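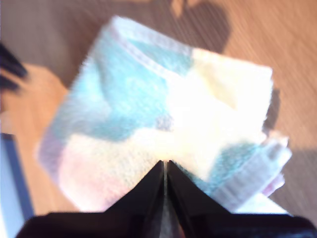

**loopandpile** replied:

My worry with the Mindetti method is the scoring. They compare the outline of the finished towel to a rectangle, and if enough of it overlaps, the fold counts. Fine for a tea towel, I suppose, but terry cloth is thick and springy and it hides a lot. You can have a corner with several layers bunched up in it, like the one on the right side in the first post, and a score based on the outline will barely notice. I've folded enough laundry in my life to know which ones I'd have to shake out and do over!

---

**tablegrain** (thread starter)

Fair point, and I should have written a proper opening post, so let me back up a bit for anyone coming in fresh.

We've been trying to repeat the Mindetti result on our own bench. Their claim is that you can train a towel-folding policy on short corrections alone. You let the arm go until the fold starts to drift, a person takes over for a few seconds, and only those few seconds go into the training set. The comparison in their paper is 1174 corrections against 4000 full demonstrations, and they say the corrections come out ahead. We're using the Tresari code to train, with the settings left as they came, and the view from above the gripper as the only camera input.

So far we have done 16 test folds with the corrections policy. By the Mindetti score, seven of them fail. By the "would I put it on a shelf" score it's worse than that, and I think loopandpile has put a finger on why.

---

**secondhem**

I'm going to stick up for the outline score a little, having used it for a long time on napkins and pillowcases (and once, in a moment of optimism, a fitted sheet – please don't ask). It is cheap, you can run it without a person standing there, and two labs get the same number from the same towel. The moment you bring in "neatness" you are asking people for opinions, and people are generous to their own robot at the end of a long day. I know I am.

What I'd want to know is whether the seven failures are the same kind of failure. If they're all at the gripper end of the towel, you may just be letting go too early.

---

**tablegrain**

Mostly the last fold, where the hemmed band comes over onto the body of the towel. The first fold is lovely nearly every time and I could watch it all afternoon. Then on the second one the top layer travels and the layers underneath don't quite follow, and one side ends up sticking out past the rest.

I haven't sorted them by where it goes wrong, though. I'll do that before I say anything more about release timing.

---

**loopandpile**

That sounds like friction between the layers to me, and it's something corrections might teach badly. Think about when a person steps in. They step in when they can see trouble, and trouble between the layers shows up late. So your training set is full of people rescuing a fold that has already slipped, and it has very little in it of people keeping the layers together in the first place. Full demonstrations have that all the way through, boring as they are to collect.

---

**secondhem**

I don't agree, or at least I don't agree that it follows. Somebody who has done a few hundred of these starts stepping in early, almost before they could tell you what they saw. When we worked through the Weerasinghe protocol, which asks you to write down the reason for every takeover, the notes got vaguer and vaguer as people got better – "didn't like it" was a favorite. Those were the useful ones! If your people are new, give them more practice before you blame the method.

---

**quietservo**

Hello all, long-time reader, and I hope it's all right to add something small. Has anyone looked at the lighting? On pale terry our cream patches wash out completely near the lamp, and the policy seems to lose the hem exactly there. We moved to a softer light last September and had to throw away our old comparison numbers, which hurt, but the new ones made a good deal more sense. Blur is the other thing. If the camera is moving with the gripper, the towel edge goes soft and a little doubled, and I wouldn't trust an outline taken from a moment like that.

---

**tablegrain**

Very welcome, and thank you. We score from a separate still camera once the arm has backed off, so the outline should be safe from blur. The policy itself only gets the moving view, so it lives with whatever is in there. The light in our room comes in strong from one side and I had been telling myself it was fine.

---

**loopandpile**

Then change the light first and leave everything else alone, including the people. Otherwise we'll be back here arguing over three changes at once.

---

**secondhem**

Seconded, with the grumble that I'd still like one experienced operator in the mix. Which gripper tips are you on, by the way? We had trouble with the old Grilleck ones skating over the pile when they weren't fully closed.

---

**tablegrain**

The narrow pointed ones, not Grilleck. They get under a single edge nicely but they struggle once there are several layers to hold.

Plan for now: softer light, same towel, same operators, 16 more folds, scored both by outline and by opening up each corner and looking at the layers. I'll post both columns side by side, including the ugly ones.

*Last edited 17/04/2019*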